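Bristby bench diary
October
Posted by Marjan Tehrani

Search this diary
Type a word and press enter

Back at the bench by half past eight with a big mug of tea and the new handling rules, which I've been itching to try on something soft. Pillows! Everyone at Hukthorpe does rigid boxes, and I do understand why, but cloth shows you straight away how good your habits are.

The rule I like best is the simplest one. Take hold at a corner or a seam, keep the pinch small, and write down which part of the cover is between the fingers. I've been strict about it all morning (well, nearly all).

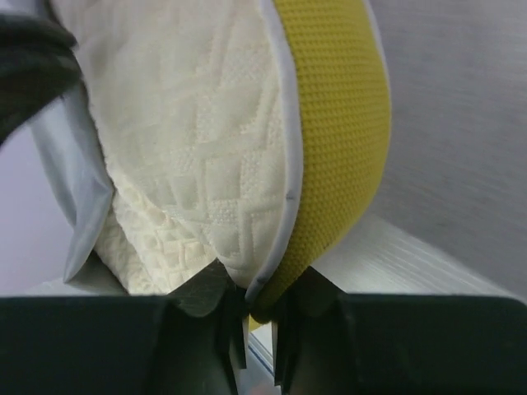
Cream quilting, grey piping, and a little yellow mesh caught in the pinch.

Then the two-arm rule, from the Cedholm sheet: one arm holds, the other moves, and both get a name in the log before the run starts. I used to think that was fussy. Reading back through entry 1473, where I'd only put "arm let go", I've changed my mind completely. Which arm, you daft woman?

We also agreed that a half-covered pillow must be logged as half-covered. No rounding up to "done". I love this one, it makes the log so much more useful to read a month later.
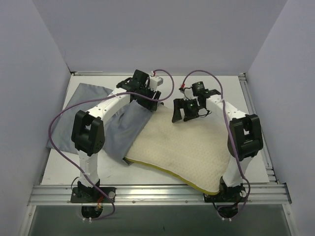 Tidy cables, tidy notes

Before each run I now look along every cable with the arms stopped, from wrist to base, and ask whether there's enough slack for the furthest reach. Bodin's draft puts this on page 5, after all the software checks, and I'd move it right to the front. I wrote them a long, cheerful note about it.

Same note, second point: the draft needs a proper word for cloth that has bunched up under a gripper. I've been writing "gathered" and would happily swap it for anything, so long as we all use the same word. 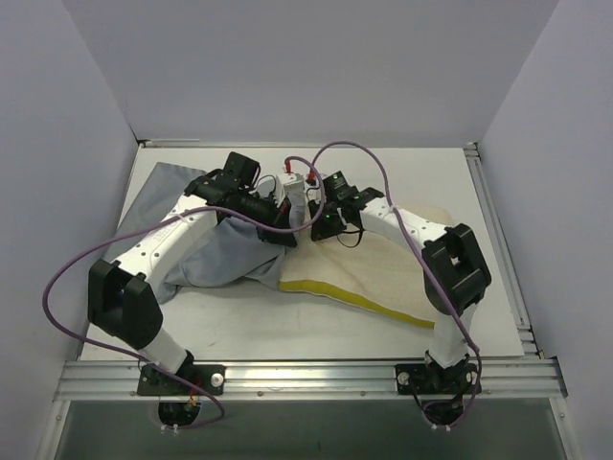

Grip and let go

The draft is good here. Stop, open, back away slowly, and only then plan the next hold. I read it aloud twice over lunch, to great applause from my sandwich. 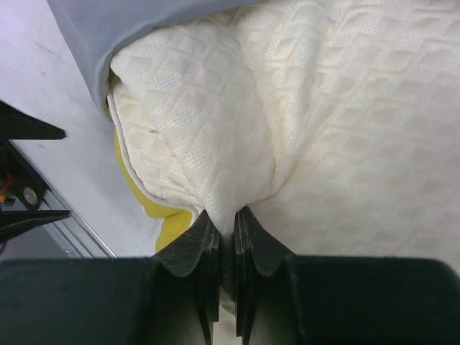
Should a run be logged if it's stopped early?

Log it every time, with the reason for stopping and the name of whoever stopped it.

Tomorrow I want to go through the 185 old entries and mark the vague ones. Must bring more tea.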